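To: fledirside-users list
From: Mirngate Simulation Office
Date: 11 September 2023
Subject: Re: Door tasks: grasp poses rejected after the Mowat update

Dear list members,

The Simulation Office has reviewed the report submitted by Ruairi Rennie on behalf of the Rosano group. The original message is quoted below for the benefit of members who joined the list after it was sent. Our findings and the proposed changes follow.

> We moved our door tasks to the May release of Mowat and now see a high
> rate of rejected grasp poses. The planner log reports "no feasible
> approach" for door edges that were accepted under the previous release.
> The scene files have not changed. The gripper model has not changed.
>
> Two points in particular:
>
> 1. The rejections are much more common when both arms are given a
> target at the same time. With one arm parked, most of the same targets
> are accepted.
>
> 2. In the wrist view, the door mask sometimes includes surfaces that
> are not part of the door face. We do not know if this is related.
>
> We would prefer not to return to the old release, as we depend on the
> new logging format. Is there a setting we have missed?
>
> Ruairi Rennie
> Rosano

Background

Fledirside, the shared task set to which this list is devoted, contains a group of rooms with paneled doors in strong, plain colors. The colors were chosen early in the project to make segmentation errors easy to see in review. The rooms are otherwise ordinary interiors, and the doors are the main source of difficulty for the planner. A door is thin, it moves, and its useful contact regions lie along its edges, where the collision margin matters most.

The Rosano configuration uses two arms on a single body, with parallel-jaw grippers and a body-mounted view. We loaded the scene supplied with the report and ran it against the current build. The body view from that work is given first, as it bears on point 1.

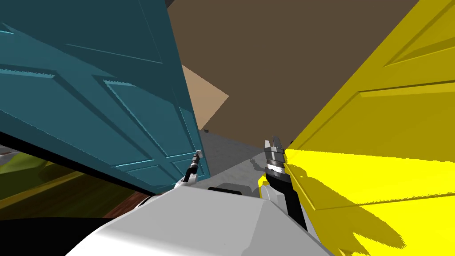 Body view, two-door scene. Left gripper at the teal door, right gripper at the yellow door.

With one gripper at the lower edge region of each door, the space available to the two arms is narrow. Under the previous release, the planner treated each arm as a separate problem and checked the pair for collision only at the end. Under the May release, the swept volume of the first arm is reserved before the second arm is planned. This is the intended behavior, and it has removed a class of late failures that several members had asked us to correct.

The fault lies in the size of the reserved volume. The padding value is applied once when the arm model is loaded and a second time when the volume is reserved. In open space the extra padding has little effect. Between two door edges it is enough to close off every approach to the second target, and the planner then returns the message quoted in the report. When one arm is parked, no volume is reserved and the error does not appear. This agrees with the observation made by the Rosano group.

We regard this as a defect in Mowat. No setting was missed.

Interim procedure

Until the corrected build is issued, groups that use two arms are asked to do the following.

1. Set the padding value in the arm model file to zero, and leave the value in the planner file unchanged. The padding will then be applied once, when the volume is reserved. Please note that this must be reversed when the corrected build is installed, or the arms will be planned with no margin at load time.

2. Raise the limit on approach samples to 3000 for each target. The default was set for single-arm tasks in open rooms and is too low for narrow spaces. Planning time will increase. Groups that run large batches overnight should allow for this in their schedules.

3. Clear the cached plans before the first run. Cached plans carry the old reserved volumes with them, and the planner will continue to reject targets on that basis even after the model file has been edited.

4. Keep the log from the first full batch. The Simulation Office would be grateful to receive these logs, with the scene identifier in the subject line.

Door mask in the wrist view

Point 2 of the report is a separate matter. The mask is produced by the color-and-depth stage, which groups neighboring pixels first by color and then by surface angle. In the Fledirside rooms this works well where a door stands against a brown wall or a gray one. It works less well where two surfaces of a similar color meet, and a viewpoint close to the door makes the problem worse.

The wrist view of the yellow door shows the condition clearly. The paneled face is a mustard yellow, and a much brighter yellow surface meets it along a diagonal boundary at the left. The left finger crosses that boundary. A reader can separate the two surfaces without difficulty, but the color step places both within a single group, and the angle step must then divide them with part of the boundary hidden by the finger.

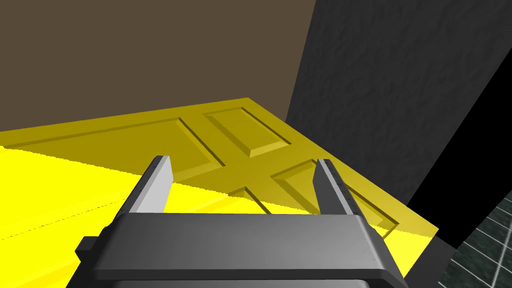 Proposed changes to the perception stage

The Simulation Office proposes two changes, and invites comment on both.

The first is to run the angle step before the color step whenever the gripper is within the near range of the target. In our trials this kept the door face apart from its bright neighbor in most wrist views. It also divided some of the raised panels from the rails around them, which is not wanted. A merge rule for small changes in depth is under test.

The second is to remove the fingers from the image using the known joint positions before any grouping takes place. The gap left by each finger would be marked as unknown, and the planner would be barred from placing a contact point inside it. The present code fills the gap with the nearest color, and this is the direct cause of several of the false door regions in the Rosano logs.

Neither change affects the body view, which uses its own mask settings.

Members should be aware that the mask fault does not cause the rejected poses. The planner takes its door geometry from the scene file, and the mask is used only for the final correction of the gripper position. A poor mask may lead to a poor contact, but it will not produce the "no feasible approach" message.

Release plan

The padding correction has been merged and is in version 2.8 of the test branch. It will be moved to the main branch once the regression set has been run on the two-door rooms. The perception changes will follow separately, after the comment period, and will be switched off by default in their first release.

Comments on the perception proposal should be sent to this list under a new subject line, so that this thread may remain limited to the planner fault. Reports of rejected poses that persist after all steps of the interim procedure have been followed should be sent as replies to this message, with the planner file and the arm model file attached.

We thank Ruairi Rennie and the Rosano group for a careful report and for supplying the scene in a form that could be loaded without changes.

Simulation Office
Mirngate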